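Clutstead Shared Workshop
Evening course: Building a Hand-Held Gripper
Handout 4: Jaws, markers and the grip check
Revised 9/11/26

Bring this handout to the bench session along with your half-finished gripper and the parts bag from last time. If you missed Handout 3, read the section on the slide rail first. The jaws will not line up if the rail is still loose in its channel.

1. Where we are

By now your tool should have a handle, a trigger, a slide rail and two bare finger blocks. The trigger pulls both blocks toward the center line by the same amount. If one block moves and the other lags, the linkage pin is too tight. Back it off a quarter turn and try again before you fit anything else.

Some of you are working from the Mwakalinga drawings and some from the older Witen set. The two differ only in the finger blocks. Mwakalinga blocks take their jaw screws from the top. Witen blocks take them from the side, and you need the short hex key to reach the rear one. Don't mix blocks from both sets on one tool. The hole spacing is different and the jaws will sit at an angle.

2. Fitting the jaws

Set the block on the bench with the screw holes up. Slide the jaw into its slot until it stops. Start all the screws by hand, then tighten them in a cross pattern. Printed parts strip easily, so stop when the screw head meets the surface and give it a small nudge more.

Close the trigger slowly and look at the gap from the front. The jaw faces should meet along their full height. If they touch at the tips first, put a strip of paper behind the base of one jaw and retighten. If they touch at the base first, put the strip behind the upper part. One strip is usually enough. Two means the slot needs cleaning out with a file.

3. Markers

Each finger gets one square marker, printed black on white. The software reads the distance between the 2 markers and works out how far the jaws are open, so the placement matters more than it looks.

Print the sheet at 100 percent scale. Check the printer dialog, as "fit to page" is often on by default. Cut outside the white border and leave the border in place. A marker trimmed to the black edge may not be picked up.

Wipe the top face of the block with alcohol, let it dry, and press the marker down from the middle outward. Keep it square to the jaw. Matte paper works better than glossy under the bench lamps. Do not tape over it.

Left and right markers have different IDs. Write L and R on the backs before you cut them out.

4. Calibration

Open the jaws all the way and press the calibrate key. Close them all the way and press it again. The Foltex logger will show a reading for each position. Write both in the table inside your course folder.

Open and close the jaws 12 times at normal speed and watch the readings. The closed value should come back to the same place each time. If it creeps, check the linkage pin, then the jaw screws, then the marker for a lifted corner.

If the reading drops out at one point in the travel, look for glare on the marker before you touch the code. Turning the tool a little under the lamp will tell you.

5. The grip check

Use something upright that gives a little when squeezed. Plastic drink bottles are good for this. Start with a full one and the cap on, then repeat with an empty one and the cap off. The empty one shows up uneven jaws much faster, as one side of the wall will buckle before the other.

Bring the jaws in from both sides at the same height. Stop as soon as both faces touch. Read the opening off the logger and compare it with a caliper reading across the bottle at the same height. My own test bottle gave a jaw opening of 34 mm at the neck end, which matched the caliper.

Then squeeze until the bottle can be lifted without sliding. Hold it over the bench, set it down, and open the jaws. Note in your folder:

- logger reading at first touch
- logger reading at lift
- whether the bottle turned in the jaws
- any marker dropouts

A bottle that turns usually means the jaw faces are too smooth. Rough them up lightly with sandpaper, or glue on thin rubber.

6. Before the next session

Finish the table of readings. Save the log file under your bench number. Charge the battery pack. The tools used in the May course are on the shelf by the door if you want to compare jaws, but please put them back with their screws in. 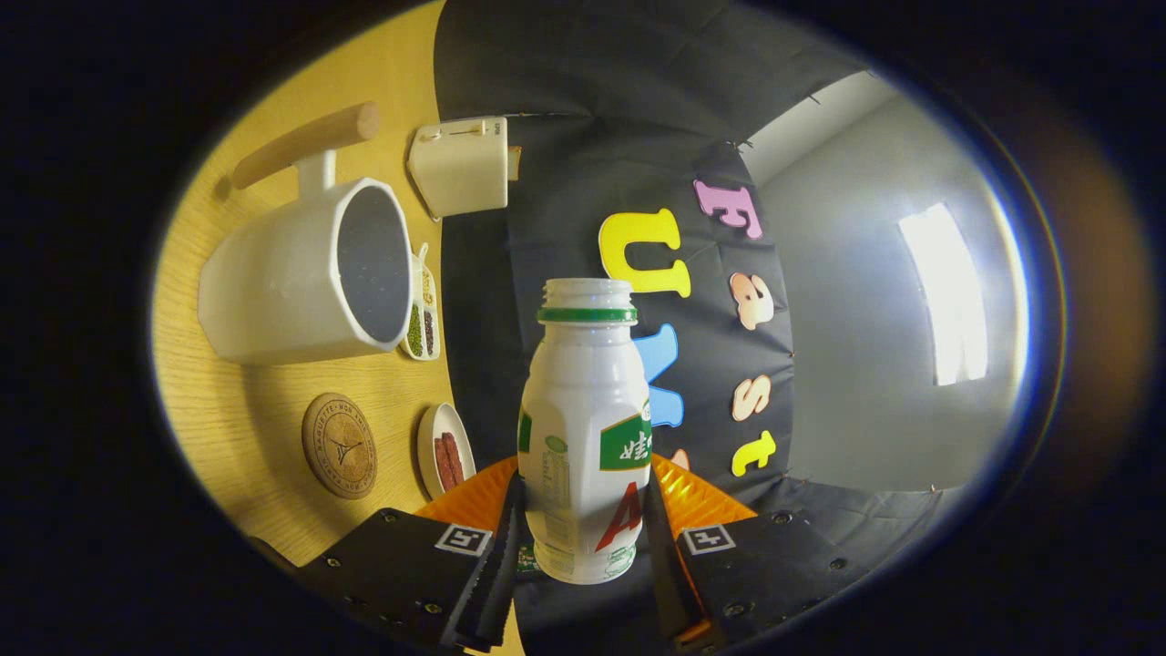 Fig. 1. Grip check on an uncapped plastic bottle, with a marker on top of each finger.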